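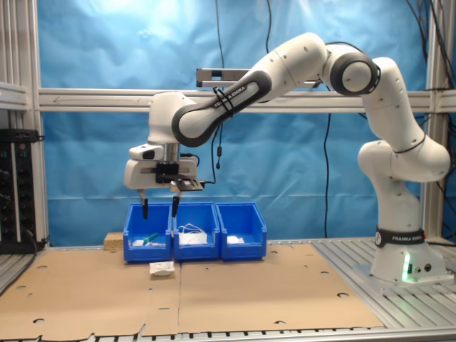

Como se ensina um robô a arrumar coisas que ele nunca viu?
Mostrando a mesma tarefa muitas vezes, de maneiras diferentes, e deixando que ele aprenda também com os próprios erros.

Dito assim parece conversa de pai paciente, e foi mais ou menos com essa cara que o Telmo Sarmiento me recebeu em abril, num laboratório de Requena onde eu tinha prometido ficar uma hora e acabei ficando a tarde inteira (levei bronca em casa, mas valeu!). Ele coordena o Oltex, um método para ensinar braços robóticos a separar objetos pequenos em caixas, e fala do assunto como quem fala de futebol.

A ideia me conquistou pela simplicidade. Em geral, quem treina um robô desses grava só demonstrações limpas: a pessoa guia o braço, ele pega a peça, solta no lugar certo, acabou. O problema é que o robô treinado desse jeito só conhece o caminho feliz. Na primeira vez em que a garra chega meio torta, ele fica ali fechando os dedos no ar, coitado, porque nunca viu ninguém consertar uma pegada ruim.

No Oltex, cada demonstração vem em 2 partes. Primeiro o operador erra de propósito, depois corrige, e o sistema aprende a dar peso só ao trecho da correção. "A gente passou meses jogando fora as gravações feias", me contou o Telmo, "e eram as melhores que a gente tinha."

O material difícil é o mole. Caneta é fácil, tem forma, fica onde você deixou. Já um pedaço de pano amassado muda toda vez que alguém encosta nele, e cabo, meu Deus, cabo é o terror de todo mundo ali! As caixas azuis ficam encostadas umas nas outras, então a garra precisa descer sem esbarrar na divisória, e eu me peguei prendendo a respiração a cada descida.

Deu certo? Em boa parte. Com o pano, o grupo precisou de 4 vezes menos demonstrações para chegar ao desempenho do método antigo, que eles chamam de Grommont e do qual falam com certo carinho. Com o cabo, o ganho foi pequeno, e o Telmo não dourou a pílula: o braço ainda puxa uma ponta e arrasta o resto junto.

Uma equipe de Darstead tenta agora repetir tudo em outra bancada, com outra luz e outros operadores. Eu perguntei se dava medo. Ele riu e disse que dava, sim, porque gente diferente erra diferente, e o método depende justamente de como se erra.

Antes de ir embora pedi para guiar o braço eu mesma. Errei 2 vezes sem querer, o que, segundo o Telmo, também serve como dado.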